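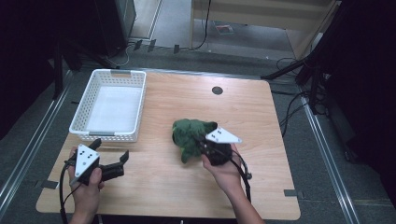
Flirow cash flow forecaster: a review for very small firms

I run a business with 7 people on the payroll, so the bank calls me an SME and the tax office calls me at lunchtime. Forecasting has always meant a spreadsheet I inherited from my predecessor, in which one cell is labelled DO NOT TOUCH and has never been touched.

Flirow, from Wilteck, promises to replace all that. You connect your bank account and invoicing package, tell it when wages and VAT go out, and it draws a line showing how much money you'll have. Mine went down, then up a bit, then down in May. I could have told it that for nothing, but it wouldn't have been in teal.

Setting up took most of an afternoon. The import pulled in 343 transactions and sorted the bulk of them sensibly, although it filed our window cleaner under "strategic investment" and wouldn't be argued out of it until I made a rule. Rules are easy to make and oddly hard to find again.

The late payment feature is the best thing in it. Flirow looks at how each customer has paid in the past and moves the expected date to suit. Our terms are 30 days. Naqvi, a perfectly pleasant client, is now pencilled in for day 70, and the money duly arrived on day 70. I found this both useful and depressing.

Less good is the scenario tool, which lets you ask what happens if sales fall by a fifth. What happens is a red box. Hasham, the rival I tried last year, at least told you which month the trouble began.

The basic plan costs about £343 a year and allows 1,000 transactions a month, far more than we'll ever manage. Support is by email and polite, if slow before ten in the morning.

I've renewed. The spreadsheet is still on my desktop, and I still haven't touched the cell.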